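Workshop notebook, February
Peltley shed, started just after 4

Back on the soap dishes. Roxana Cozma wants a small run of slip-cast ones for the shop at Umamton, drained through the base so the soap doesn't sit in its own puddle, and I said yes before thinking very hard about the holes. So this is mostly an entry about holes.

First lot came out of the moulds yesterday evening. Walls are lovely, really even, and the new slip (the Ziltden recipe, with a touch more water than Liviu likes) poured like cream and left hardly any bubbles. Then I went at the bases with the brass hole cutter while they were still too soft and dragged three of them out of shape. Proper sulky ovals. They've gone back in the reclaim bucket and I've said sorry to them.

Tried the rest this morning at a firmer leather-hard, and what a difference! Clean little plugs dropping out the back, no burr to speak of on the inside, only a bit on the underside that a damp sponge took off. If I wait until lunchtime they crack between the holes, so there's a window and it's shorter than I'd hoped. With the heater on in here I'd call it up to 30 minutes. Liviu Buzatu reckons wrapping the whole board in plastic and unwrapping one dish at a time would stretch it, and he's probably right, he usually is about drying.

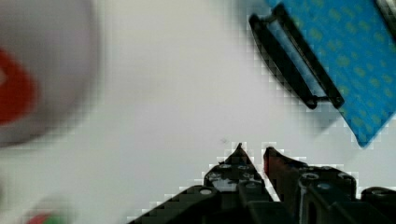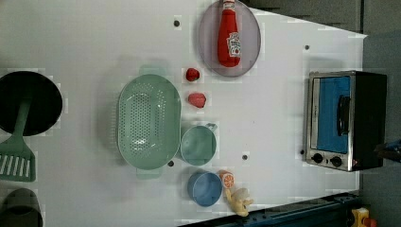
Spacing is the other headache. I started with the holes scattered any old how, thinking it would look handmade and friendly, and it looked like moths had been at it. Rows are much better, small round ones like the mint-green colander on the white table, and I'm rather taken with its flat tab handles too, one at each end of the oval. A tab would give you something to pick the dish up by when your hands are slippery. It does mean altering the master, and plaster tabs that thin might snap when we part the mould. Might try one in the Dinu plaster, which sets harder, and leave the old mould alone until I know.

Glaze notes before I forget. The satin white closed up two of the smallest holes on the test dish. Either go up a size on the cutter or wax the base before dipping. I'd sooner wax, as the bigger holes look clumsy on something this little, but it's another job and I hate the smell. Ask Roxana if she minds an unglazed underside.

Kiln: 4 dishes in for the bisque tonight, middle shelf, props at 5 inches, slow start with the bung out. Bottom element still looks tired. Liviu has a spare and says he'll bring it over.

To do: mix more slip, sharpen the cutter, find the good sponge, ring Umamton about the box sizes.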